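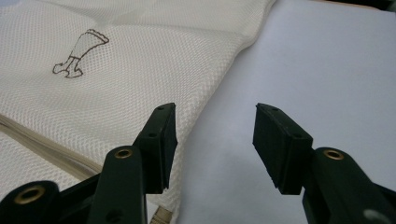

Nelly says the pledge cards shouldn't ask for a percentage at all, just a dollar amount and how often. Her point being half the people filling them in are on casual hours and ten percent of what, exactly? Ten percent of last week? Fair. I'd had a line for it since the first draft and never questioned it.

2024-04-24

So, card version four. Took the percent box out. Left a blank line, "I/we plan to give $____ each week / fortnight / month". Tried it with "tithe" and with "offering" as the heading, went with "giving" in the end, covers both and newcomers don't have to ask. Verse stays (2 Cor 9:7), smaller type.

Print run: 800 on the cream stock, used 59 up on the guillotine getting the margins right. Blade needs looking at, drifts left near the end of a stack. Do smaller stacks untill then.

Envelopes – Ortner parish wants theirs numbered, Fadbridge doesnt. Numbered ones have to match the giver list so the year-end receipts come out right. Do NOT mix the boxes. Fadbridge is the box with the blue tape.

Ledger stuff. Went back through the building fund against the general fund, was out by $485 since the weekend. Found it after lunch: one deposit marked "bldg" on the slip and keyed as general. Moved it, initialled it, wrote the slip number in the margin. Building fund now reads $1,101 for the month, agrees with the bank. Still want a second person to go over it, not me.

Gramorel (the giving software) – export works but drops the memo field whenever there's a comma in it. Workaround: semicolons. Left a note on the monitor. Asked their support, no answer yet.

Long talk with Nelly over tea about whether we teach first tenth as a rule or as a habit. She grew up with it as a rule, envelope on the dresser before the groceries got bought, and she's glad of it. I came to it late and would've run a mile from a rule. Malachi 3 gets read out every year and I still don't know what I'd tell someone behind on rent. Nelly would tell them to come and eat, and to leave the envelope alone for a while. Want that in the leaflet somehow. Not her exact words, she'd hate it.

Leaflet para, rough:
"If money is tight, please talk to us before you give. There is help here as well as a plate."
"Plate" might read wrong. Come back to it.

Estudura course booklets (the six-week stewardship one) – reorder before September, last year we ran short and were photocopying week five on the day. Check if the new edition still has the budgeting sheet, the old one was the only page people took home.

To do
glue for the pad binding, nearly out
ring Ortner re start number for envelopes
blade
ask Nelly to proof the card, she catches everthing
week five masters, where are they??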